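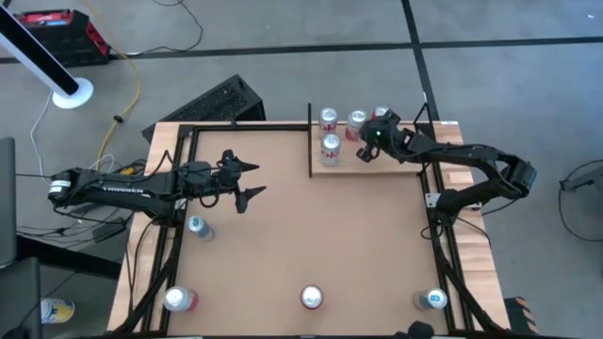

Siu-ming Chang wrote to me after the December show wanting to know why a band with three songwriters still can't find a bass player. Fair question!

Posted 15 January 2025 by Caron

So, we're Stirnar, a five-piece from Domgate that is currently a four-piece, and I'm after someone on bass before we record our second EP. We play slow, fuzzy guitar pop with a lot of harmonies — if you can hold a low part under a chorus, I'll love you forever.

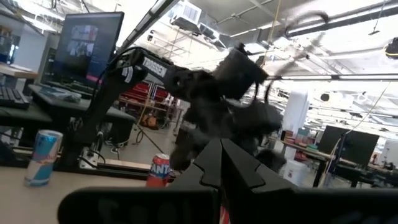 Rehearsals are Tuesday nights, 7 till 10, and I'd want you at most of them. You don't need to read music or own a big amp (ours is ancient but loud). We split gig money evenly, and the EP is 5 songs, all demoed already. Any age over 16 is fine by me, just tell me what you've been listening to and send a rough phone recording, your favourite riff will do.

Filed under: Musicians Wanted > Bass

Contact | © Resten Noticeboard | Back to top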